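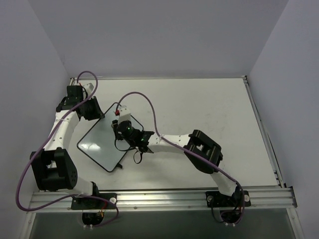

Bis wann muss die Vorführkopie für das Kurzfilmprogramm in Bavent vorliegen, und in welchem Format?

Die Vorführkopie ist bis Ende September einzureichen. Angenommen wird ein unverschlüsseltes DCP mit eingebrannten oder separat angelegten englischen Untertiteln. Die bei der Anmeldung hochgeladene Sichtungsdatei gilt nicht als Vorführkopie, auch wenn sie technisch gleichwertig sein sollte.

Ergänzend zum Sachverhalt: Unser Film wurde über das Portal Hikska angemeldet und hat eine Laufzeit von 2 Minuten über der in der Ausschreibung genannten Grenze, sofern der Abspann mitgerechnet wird. Ist eine gekürzte Fassung nachzureichen, oder genügt eine formlose Erklärung?
Corentin Jacquet

Bastien Carré
Maßgeblich ist die Gesamtlaufzeit einschließlich Vor- und Abspann. Eine Erklärung ersetzt die Kürzung nicht. Die neue Fassung ist unter derselben Anmeldenummer zu hinterlegen; eine zweite Anmeldung würde als eigenständige Einreichung behandelt und erneut berechnet.
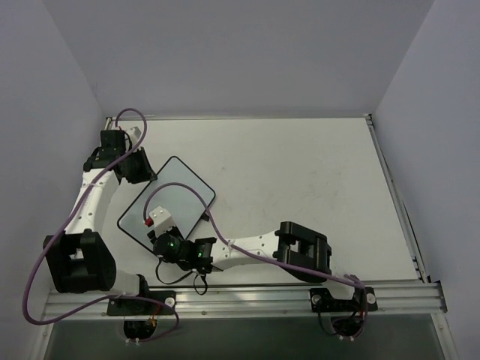
Ferner ist zu beachten, dass die Laufzeit im Anmeldeformular manuell zu berichtigen ist. Das Portal übernimmt den Wert nicht aus der Datei. Im vergangenen Durchgang lagen 271 Anmeldungen vor, und Rückfragen zu abweichenden Angaben wurden erst nach Abschluss der Vorauswahl beantwortet.

Trirnness
Bei uns wurde die längere Fassung seinerzeit akzeptiert. Das war allerdings in der Sektion Ackroyd, dort sind bis zu 70 Minuten zulässig. Für den Kurzfilm kann ich keine verbindliche Auskunft geben. Bitte vorab beim Einreichbüro nachfragen, die Adresse steht in der Eingangsbestätigung.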